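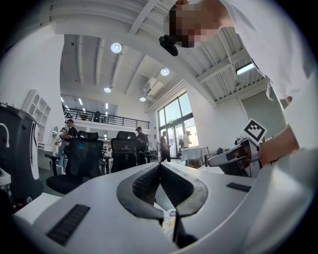
Liaison routière de Bajpai : ouverture de la consultation

Le conseil intercommunal a adressé au ministère des Transports une demande d'étude portant sur une nouvelle liaison entre la zone d'activités de Bajpai et la rocade nord. Longue de 9 kilomètres, elle délesterait la traversée du bourg de Promon, où les poids lourds partagent actuellement la chaussée avec les autocars de tourisme et les transports scolaires.

Trois tracés sont soumis à l'avis des habitants. Le tracé est, qui longe l'ancienne voie ferrée, a la préférence du bureau. M. Gianni Bassi, vice-président chargé de la voirie, rappelle que ce choix n'engage pas le conseil et que les contributions reçues seront jointes au dossier transmis au ministère.

Dans l'attente, la vitesse reste limitée à 60 km/h entre le pont de Sutell et l'entrée du bourg. La pose d'un revêtement neuf sur cette section est programmée en février, avec circulation alternée.

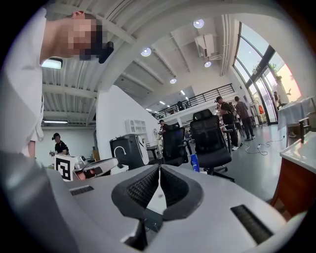

Modalités de participation

Le dossier, de 224 pages, est consultable au siège de l'intercommunalité et dans les mairies concernées. Les observations peuvent être consignées au registre ou adressées par courrier à Mme Ornella Galli, service des mobilités. Une réunion publique se tiendra à 19 heures, salle Cultel ; sa date sera affichée en mairie.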